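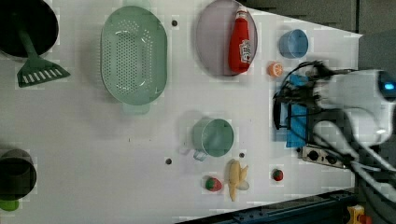
Home Trip notes Kit reviews Workshop About Contact

Search this site... Go

Sekodport open day, 11/10/2026

I'd been meaning to get to one of the Pirereck open days for ages, and this time I finally got myself organized and drove down. Parking was a bit of a scramble (the lot fills up early, so use the gravel one behind the bakery), but the coffee was free and the people on the door were lovely.

What I really came for was the Hayat, their new benchtop arm kit. You get the arm, the gripper, the mounting plate and the software, which is called Ostar, and you supply your own table. They had it set up with toy kitchen stuff all over a white tabletop -- play food, a mug, a colander, a blue cloth -- and I could have stood there all afternoon!

Toy food is a smart choice for a demo, I think. A banana and a strawberry are such different shapes to grab, and a cloth is a whole other headache. I asked about the cloth and was told fabric is still the hardest thing to teach it, and you should plan on up to 680 practice runs before you trust it with folding. Fair enough. I liked getting a straight answer.

Things I'd grumble about: the cables. There are bundles of black ones running along the arm and looping down near the gripper, and I'd want them tidied away before my nephews got near it. On the plus side there's a proper yellow and red emergency stop, down on the rail below the table, and I like that it's its own chunky thing and doesn't live in a menu somewhere.

Ostar was easier going than I expected. I had a try on the practice laptop and got through the first lesson in 12 minutes, colour settings and all. The second one lost me completely (something about camera offsets), so I'll need to read up on that.

The kit comes with a two-year warranty, and they'll rent you one for a month if you'd like to try before you buy. I've put my name down for a rental in August. The workshop bench needs clearing first -- wish me luck with that.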